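Giving up the second cup

Thursday, May 4, 2023

I have been sleeping badly since November. I put it down to the move to Jultstead at first, then to the street light outside the bedroom, and I bought a blackout blind which did nothing. The doctor at the surgery asked me how much coffee I drank and I said two cups. She asked what time the second one was. It was usually at four in the afternoon, sometimes nearer five if work had run on.

She told me to try having nothing with caffeine in it after noon, and to keep a note of when I went to bed and when I woke up. I have now done this for 26 days.

The first week was unpleasant. I had a headache on the second and third days and I was short with people, including Marjatta Kokkonen, who shares my desk at the Cisby office and did nothing to deserve it. I apologised and bought her a bun. By the weekend the headache had gone, but I was still awake at one in the morning most nights and I nearly stopped bothering.

In the second week I started falling asleep before midnight. I don't want to make too much of it. There were still bad nights, and one of them was the night before a deadline, when I would have slept badly anyway. But I have the notes, and they show 13 nights when I slept through without getting up. In March I doubt I had two.

The odd part is that I don't miss the taste much. What I miss is the stopping. At four I used to get up, go to the kitchen, stand there for five minutes and come back. Without the coffee I just carried on sitting, and my back let me know about it. So now I get up anyway and have hot water with a slice of lemon, or a mint tea if there is any.

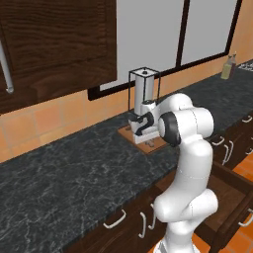 Decaf I tried and didn't get on with. Dae-han Ban lent me a bag of the one he gets from the market in Zernutport and it was fine, but it made me want the real thing. He has been on it for years and says you forget the difference. I may go back to it in the winter.

The morning cup stays. I have it at half past seven with toast and I enjoy it more than I used to, probably from knowing there won't be another. I have also stopped finishing the pot to save pouring it away — a habit I got from my dad, who drank his cold.

I'm seeing the doctor again in three weeks and will take the notes with me. The blackout blind is still up. It cost too much to take down.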